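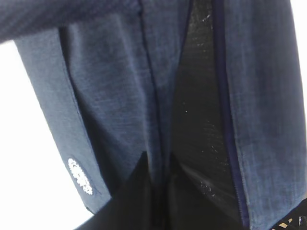

Miltau Nandine twin-arm kit: worth the money?

skivley_sparks
Posted September 26, 2024
I've had the Nandine on the bench for a bit now and I'm torn, so here goes. I paid 441 pounds for the full kit with both arms (the Skivley shop wanted more!). The build is lovely. Setting it up took me ages, mostly my own fault for skipping the bit about homing the wrists. Cloth is what I bought it for, and it's a mixed bag. Fine with thick seams, hopeless with anything floppy, and the wrist view gets blurry as soon as you get in close.

mothballed
Did you get the padded fingers or the plain ones? Makes a huge difference on fabric.

skivley_sparks
Plain. Didn't know there was a choice, grr.

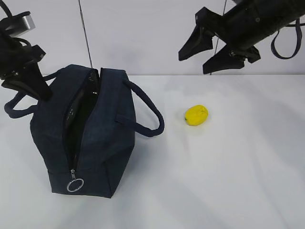

Page 2 of 4

tinpot_tess
I'd say you're being a bit harsh. Soft bags with zips are about the nastiest thing you can give a pair of grippers, the whole thing sags the moment you touch it. A lemon is child's play next to that. Mine is on the older firmware and I still wouldn't swap it.

mothballed
Sorry, don't agree. For that money I expect it to cope with a zip. I saw the kit at 389 in the Chu clearance and still walked away.
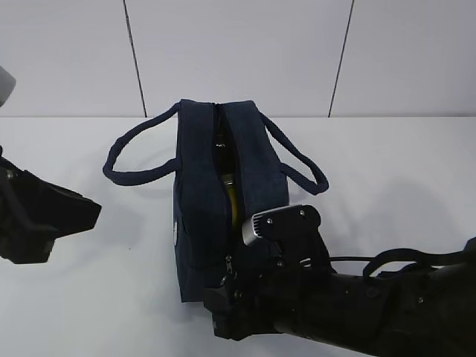
Navy bag between the two grippers, zip partly open

skivley_sparks
The metal pull is what I keep coming back to. There's so little to get hold of, and the arm gets in the way of its own side camera. Has anyone tried slowing the close speed? I'm on 20 in the settings.

tinpot_tess
Way too quick for cloth, try 4. And move your side camera up a bit. 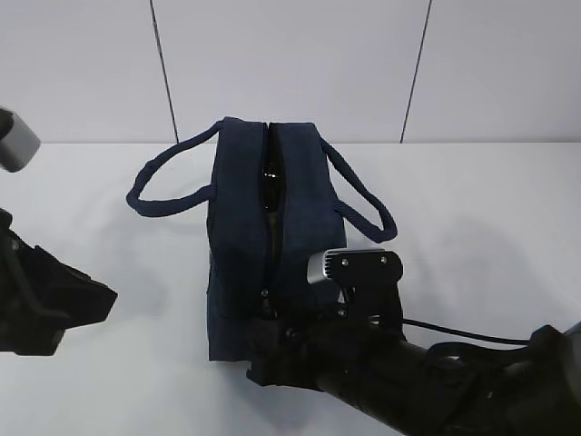

Right arm in close, left arm hanging back

mothballed
Or send it back and wait, Miltau said there'd be new fingers in November.

skivley_sparks
Tempting, but I've already binned the box. Will try 4 tonight and post how I get on.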